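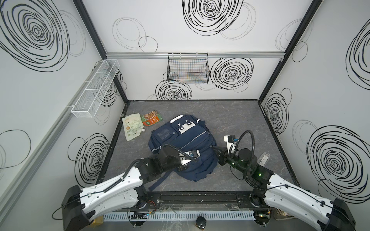
One of our readers wrote in last winter that she had sent her short stories to nine magazines and had never once been told why they were turned down. She asked if we could just tell her where she stopped being interesting. We get a letter like that most weeks, and it describes our work fairly well.

Gromgate is a reading service and small press for people who write short fiction, novellas and stage or screen scripts. We read unpublished work, write reports on it, run courses, and publish a few titles a year under our own name. We work mostly by mail and online, with one room above a print shop where the evening groups meet.

How we started

Gromgate began as a newsletter. It was four pages, folded by hand, and it printed one story per issue with a page of notes on how the story had been revised. Readers liked the notes more than the stories, or at least they wrote to us about the notes. After a while they began to send in drafts of their own and ask for the same treatment.

For two years we did this for free, and the wait grew to five months. We then set a fee, hired two part-time readers and promised a reply within six weeks. The fee has gone up once. The six weeks still stands, except in August, when we close to new work and catch up on the shelf.

What we read

We read short stories, linked stories, novellas, one-act plays and screenplays for short films. Any genre is fine. A good part of what arrives is fantasy, science fiction or crime, and our readers include people who know those fields well. We do not read poetry, picture books or memoir. We turn down full-length novels too, although you may send the opening chapters as a sample if you want a report on those pages alone.

Every manuscript is read twice by the same person, with a gap of a few days between readings. The report runs to three or four pages. It covers structure, point of view, dialogue and the ending, and it gives page numbers so you can find what the reader is talking about. We do not score work, and we do not correct spelling unless it gets in the way.

If something in your report is unclear, you can send one set of follow-up questions within a month. The same reader will answer them.

Courses

The Ocampo course is our longest-running one. It lasts 13 weeks and takes a single short story from first notes to final draft. Groups meet on Sunday evenings at 6, either in the room or by video, and the two are not mixed. Places are limited to 9 writers so that each person's pages are discussed three times.

Vavitz is a shorter course on dialogue for stage and screen. Students write a scene each week and hear it read aloud by other members of the group. You don't have to act, but you do have to read when it is your turn.

Both courses can be taken by beginners. We ask for a page of writing with the application, mainly to sort people into groups that will work well together. Fees are listed on the courses page and can be paid in installments.

What we publish

Our imprint is called Minero. It puts out novellas and story collections in paperback, usually in a first printing of 1000 copies. Last year's list included a collection of ghost stories set in rest stops, and a novella told by a piano tuner who is losing his hearing. The catalog has order forms and sample pages for both.

Minero is open to anyone. Paying for a report or a course does not move your work up the pile, and the people who choose the list are not told who has been a student. Authors get a small advance and a share of sales, and they keep their film and stage rights. We never ask a writer to pay toward printing.

We also bring out a yearly anthology of very short stories. The most recent open call brought in 123 entries, and we printed 13 of them. Everyone who entered got at least a paragraph back.

Contact

The office is open on weekdays from 10 to 4. Email is the quickest way to reach us. If you mail a paper manuscript, please number the pages and keep a copy, as we recycle paper drafts once the report has gone out. Visitors are welcome, but the stairs are steep and there is no elevator, so write first if that is a problem and we will arrange to meet downstairs in the print shop.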